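4.2 The stall we didn't see coming

I'll be upfront that this section is about our worst week in the simulator. Macarena Vidal and I had the Geltura controller running nicely on the training kitchens, so on a Wednesday in March we moved it over to Tivwood, our harder set of rooms, and it promptly fell over.

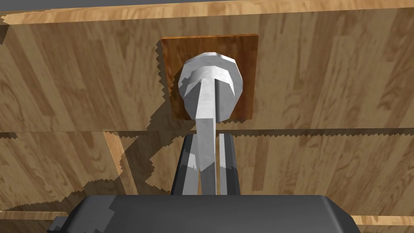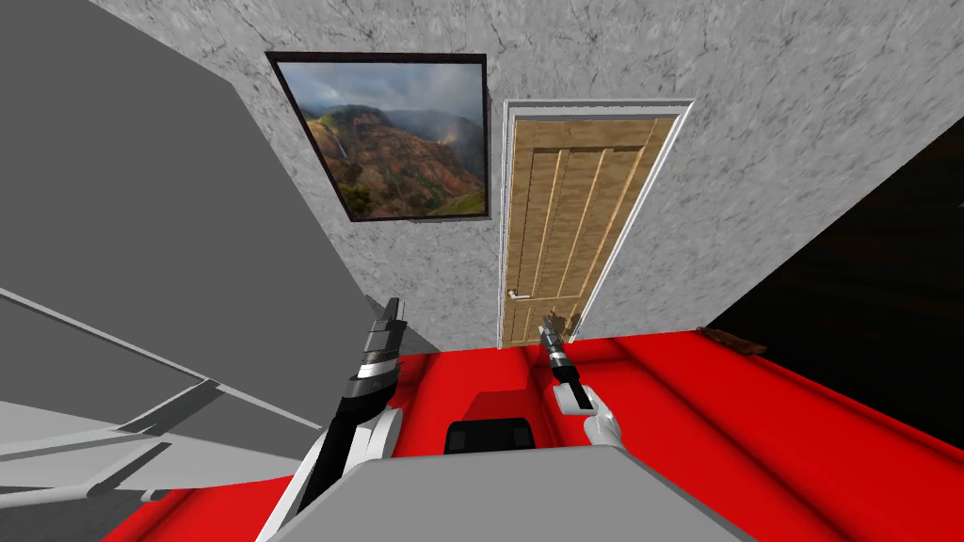 Figure 3. Two rendered views from the Tivwood trials: a gripper finger at a round cabinet-style knob (first), and both arms in the room with the door and framed picture (second).

What went wrong was pretty dull once we found it. Geltura decides it has a grasp when the contact signal stays up for 18 steps in a row. One finger resting on a knob is enough to keep that signal up, so the controller would declare success, start its pull and slide straight off. Then it would try again — and again, until the episode timed out. Of 85 trials we logged as failures, most had this same pattern in the contact trace.

The part that bugs me is the force limit. Our safety stop, which we'd borrowed from the older Miranda code, was reset at the start of every retry, so it never added up the repeated pushes. On a real arm I wouldn't want to be standing next to that.

We made 2 changes. Both fingers now have to report contact before a pull can start, and the force total carries over between retries. Fostier, our logging tool, also colours any retry past the third so we catch it sooner.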